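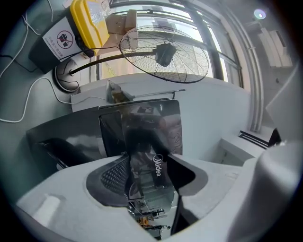

Wrist view, glossy panel with the Midea lettering in the recess, fan and window behind.

1st October, tracker notes

Big day for the reflection mask! I've been putting this off since May and it went in with much less swearing than I expected.

Background for Miyuki, who was away when this came up: Zollier (our pose tracker) picks corner features all over the fisheye view and works out how the hand moved from how they shift. On matte stuff it's lovely. On glossy black plastic it happily locks on to reflections, which slide the wrong way when you tilt the hand, and then the pose creeps off sideways. The yellow and orange bits mirrored under the panel are a perfect trap. Strong color edges, nice contrast, and none of it is where the tracker thinks it is.

What I did:
- kept the old static mask for the hand housing (it moves with the camera, so those features were never any use)
- added a second mask, worked out per frame, that throws away features whose motion disagrees with the far background
- background for this purpose = anything the depth guess puts behind the appliance, so mostly wall, fan and window frames

First run on a 300 frame clip. Old version kept 973 features at the start, new one keeps 849. I was sure we'd lose more than that. The track holds through the tilt now and closes back near where it began, where the old one wandered away and never came home. I ran it again with a different seed because I didn't believe it. Same shape. Very happy.

The fan guard is fantastic for this, by the way. All those wires give corners everywhere. Slight worry that the pattern repeats, so a feature could hop one wire over and still look fine. The mask won't catch that. Masanobu suggests a cap on how many features we take from any one patch, I think he's right. To do.
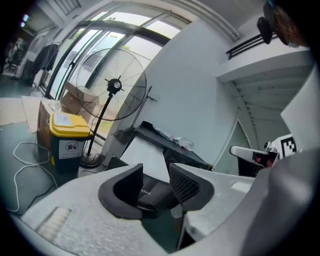

Both finger pads in view, "idea" between them, marker at lower right.

Next question was whether the block between the pads should be masked too. I had it inside the static mask at first, same as the housing. Bad idea. Once an object is held firmly it moves with the hand and adds nothing, but on approach and release it moves on its own, and those are the moments Promska wants for the grasp labels. So the static mask now stops at the pads, and anything between them goes in its own group. Zollier ignores that group for the pose and passes it straight along to Promska. Two lines of config and one ugly if statement, which I'll tidy up.

The lettering helps a lot there. White on dark, sharp edges, and even with only "idea" showing there's enough to follow.

Also the marker on the white arm part. When it's in view I can use it as a check on the relative pose, independent of all the corner business. It sits far out toward the rim where our lens model is at its weakest, so I'm not trusting single detections yet. Wrote a small script that flags any jump over 12 pixels between neighboring frames and dumps the crop. It's in tools, run it with no arguments and it explains itself.

Still open:
- bright window panes: exposure shifts kill features there in bunches. Try gain correction before detection?
- redo the rim calibration, with the board held much closer to the edge this time
- patch cap for the fan guard (Masanobu has a version from the Plusow planner he can lend me)
- Miyuki, could you look at the depth guess near the big pane? It puts the greenery outside closer than the glass now and then

Branch is reflection-mask. Please break it. I'm rerunning the whole older set overnight with the new mask on and the config saved next to the logs.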